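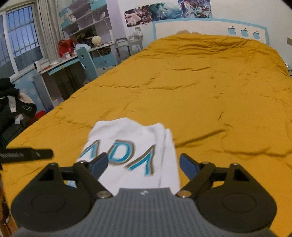
Choo wrote:

> I went to the Garnavance drop-in at Vandosham and came away fairly
> cheered. They say the new on-demand minibus will serve 3,000 homes
> that the 93 doesn't reach, and you'll be able to book it by phone
> as well as on the app. Average wait is meant to be short. The 93
> would stop in August but they were clear that nobody would be left
> worse off. I think we should get behind it before they take it
> somewhere else.

I'd like to be cheered too, but I've read the leaflet twice and I still can't find the bit that cheered you.

Take the 3,000 homes. Reach means what, exactly? The map shades in everything between Skonthorpe and the bypass, including the estate that already has a stop at the end of the road. If those homes are in the total then they aren't new. I asked for the list of streets and was sent the leaflet again.

Then there's the wait. It is an average of journeys people managed to book. Anyone told "no vehicles available" who gave up and rang a neighbour isn't in it. I would want to see the refusals by hour, and above all for the half hour before school, when one minibus can't be at both ends of the valley.

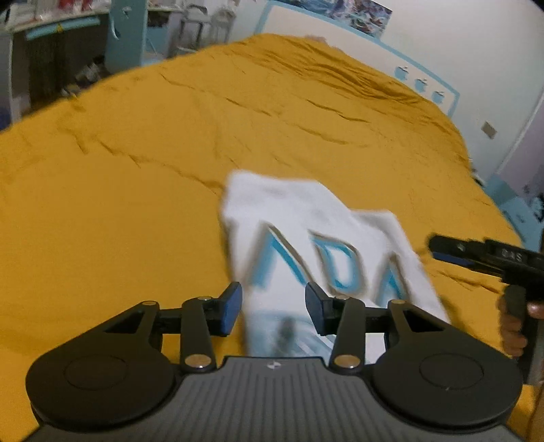
Hrefna Þrastardóttir
Timetable editor, Skonthorpe and Vandosham Bus Users

On passenger numbers, the leaflet says the 93 carries 708 people a week and calls this "low and falling". Falling from what? The only earlier figure I have is about 1,000, and that was before they took off the last evening run and moved the 8.10 to 8.25, which misses the train. Cut a service and fewer people use it. I don't call that evidence of anything except the cut.

Phone booking: yes, it's there in small print. Lines open at nine. So if you need to be at the hospital for nine you book the day before, assuming you know the day before.

I am not against minibuses. My own road would probably do quite well out of it. What I won't do is sign a letter of support for a scheme with no trial period and no promise that the 93 comes back if it flops. Choo, did they say anything about that at the drop-in? And did anybody write down who gave the "worse off" assurance? It isn't in the leaflet anywhere, and I'd like it in writing with a name under it.

Comments to the list please, I'm behind with my own email.

Hrefna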